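Grout maintenance in shared buildings: speaker notes
Keerthana Alva, Arkcombe session, 16/04/2026

Slide 1. Title. Wait for the doors to close. Mention that the handout has the full table from the Kartha building and that the slides only carry half of it.

Slide 2. Scope. Interior tile only. Cement-based grout, sanded and unsanded. Epoxy is left for the September session. Define "joint" here and keep using the word; last time the audience heard "seam" and "joint" as separate things.

Slide 3. Why grout is sealed. Cement grout is porous. It takes up water, soap and oil, and stains set below the surface where a mop can't reach. Sealer slows the uptake. It doesn't stop it. Say this twice.

Slide 4. Color contrast. Light joints against a darker tile show dirt early. Dark joints show mineral haze and cleaner residue. Ask the room which they have before moving on.
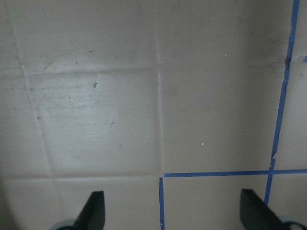

Keerthana Alva was asked at the Altura talk whether pale joints should simply be recolored to match the tile. A building manager in the second row replied that he had tried it on one floor, that the colorant wore off in the walking line first, and that he would not pay for it again.

Slide 5. Answer to the above. Colorant needs a clean, dry joint. Old sealer has to be stripped before it goes on. Most failures come from skipping the strip.

Slide 6. Kartha figures. 572 joints checked, 200 of them resealed, 100 left alone as a control. The rest had cracks and went to repair. Don't read the table aloud.

Slide 7. Water drop test. Put a drop on the joint and wait 2 minutes. If the joint darkens, reseal. Test near the door and near the sink, and log both spots.

Slide 8. Cleaners. Neutral pH for daily use. No vinegar on cement grout. Trostico cleaning schedule is on page 2 of the handout.

Questions. Repeat each one into the microphone.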